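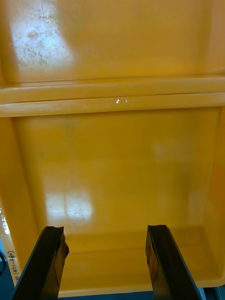 Bin picking and parts sorting by robot

Bin picking is the job of taking separate items out of an open container and putting them somewhere else in a set order. On the shop floor it comes before most assembly and packing work. In the home, emptying a cutlery drawer or a toy box is much the same task.

Rigid parts

Machines have handled hard, regular parts such as bolts and castings for many years, mainly in car plants. The Rizk cell, installed at Stiswood, sorts 1,000 metal brackets a shift from a single bin. Shiny plastic bins can cause trouble, as reflections may be mistaken for edges.
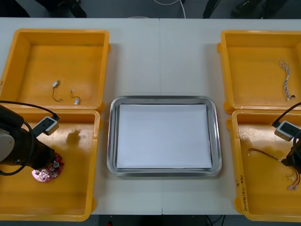 Wires and bare circuit boards are harder for machines to sort than brackets. A board has to be held without pressing on its components, and a wire changes shape whenever it is touched. A two-armed layout shares out the work, with a red board in one gripper and a set of thin reddish-brown wires in the other, each over a yellow bin on its own side of the tray. Dima Chamoun's trial at Vikilley recorded 3,058 picks, and wires made up most of the failed ones.
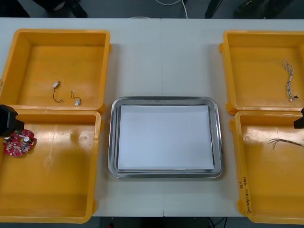

Tangling was the usual cause of failure, followed by leads slipping between the fingers. Nour Hijazi later repeated the trial with softer fingertips and reported fewer slips, but no change in tangling.

Current state

As of 27 Jun 2023, mixed electrical parts were still sorted by hand at both sites. Household versions, including the Drukarach drawer sorter, remain prototypes.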